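How a Robot Arm Is Looked After

A robot arm is a chain of stiff parts called links. The places where the links meet and turn are called joints. Inside each joint there is a motor, a set of gears and a sensor that measures how far the joint has turned.

The arm at the Stirard workshop is checked after every 400 hours of work. Iker Bermúdez does the checks and writes the results in a logbook. The last entry is dated April 26, 2023, and it is number 441.

First, the power is switched off and the switch is locked. An arm can be heavy, and it does not know when a hand is in the way.

Next come the covers. Many joints have a round cap on the side. Iker takes off each cap, looks for dust or leaking grease, and puts the cap back. The screws are tightened with a tool that clicks when they are tight enough.

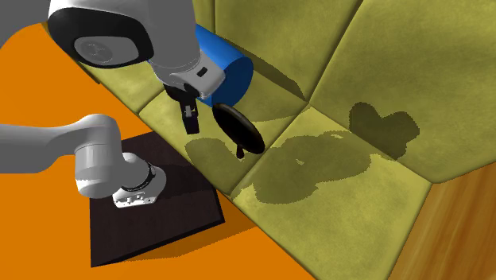 The gripper is checked after the joints. A gripper with two fingers holds things by squeezing them from both sides. If one finger is worn down more than the other, the object may tilt or slip. Worn fingertips are replaced as a pair.

The gripper is bolted to a flat metal ring called a flange. The flange has screw holes so that different tools can be fitted. It must be wiped clean before a tool goes on, as a single grain of grit can make the tool sit crooked.

Then the arm is calibrated. To calibrate something means to compare it with a known position and correct any error. The power is turned back on and the arm moves slowly to a marked point. If it stops a little to one side, the computer stores the difference and allows for it.

New movements are tried in a simulation first. A simulation is a computer model of the arm and the things near it. If the model arm bumps into a model sofa, no real sofa is damaged. Montserrat Moya runs each new movement 1,000 times on the computer before the real arm is allowed to try it slowly.

Words to know
Link: a stiff part of the arm.
Joint: a place where the arm turns.
Flange: the ring that a tool is bolted to.
Calibrate: to check against a known position and correct.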